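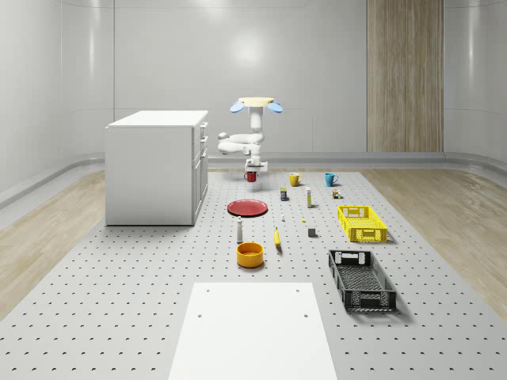 3.2 Materials and wording of the naming task

Colour words in household speech were collected in two towns, Flirnberg and Jetholm, using the same set of 40 printed cards. Each card carried the name of an everyday object and left a gap for a colour. Speakers filled the gap aloud in a full sentence. Where the object has one strong colour, as with the red mug in Figure 2, most people put the adjective before the noun and stopped there. The rim inside that mug is white, and a two-colour object of this kind drew longer answers, often with "but" or "with". We kept these as single responses.

Figure 2. Red mug with a white interior rim.

In all, 776 responses were usable. Those from Jetholm were shorter, and we return to this in Section 4. Answers that gave only a shade ("dark", "pale") were coded separately and left out of the word counts.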